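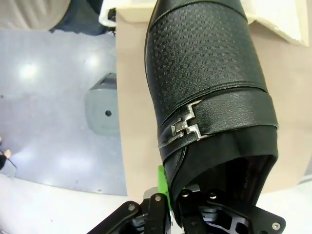 Can you walk the whole Plistach loop in ordinary leather shoes?

In a dry spell you can manage the first part as far as the ford, but take boots for the rest.

Hello everyone,

That was the first thing I got asked after my last message, so I've put it at the top. Now to the proper business, the old drove road! Kofi Ansah wrote to the list:

> I have the 1852 estate map of Clavusside open in front of me and the
> drove road doesn't go where the signs say it goes. It leaves the lane
> at Biltgate, crosses the beck well above the present bridge and comes
> out behind Sfeir farm. Has anyone walked that line? I would love to
> know if there is anything left on the ground.
> Kofi

Kofi, there's lots left on the ground, and I can't tell you how pleased I was to read this. I went up on 2019-06-05 with a copy of your map in a plastic sleeve and followed it as closely as the walls would let me.

From Biltgate the first field shows nothing at all (it has been ploughed, I think more than once). Go through the gap by the ash tree, though, and you are suddenly in a proper sunken way, with banks on both sides as high as my shoulder and hazel growing right over the top. It runs like that for 591 paces, my paces, and I'm short in the leg. The bluebells were over but the wild garlic was still going strong and the smell was wonderful.

The crossing is the best bit. There are three big flat stones set into the bank on the near side, well worn in the middle, and a matching slope cut on the far side. I am sure this is the ford on your map. It's a good way upstream of the bridge, just as you say.

After that it gets harder. The road spreads out over the moor into a whole fan of shallow tracks, as if every herd picked its own way up, and I lost it twice in the rushes. I picked it up again at the boundary stone with 51 cut into it. Does anyone know what the number means? My guess is a parish survey, but it's only a guess.

I didn't go on to Sfeir as the gate there was tied up and I hadn't asked. If somebody knows the family, a word with them before August would be a great help, when the bracken will be at its worst and we'd want a clear path in.

Kofi, could you bring the map to the next walk? I'd love to see how it marks the field names near the beck. Two of them look like "Stance" to me, and that would mean cattle were rested there overnight!

All the best from a very muddy pair of knees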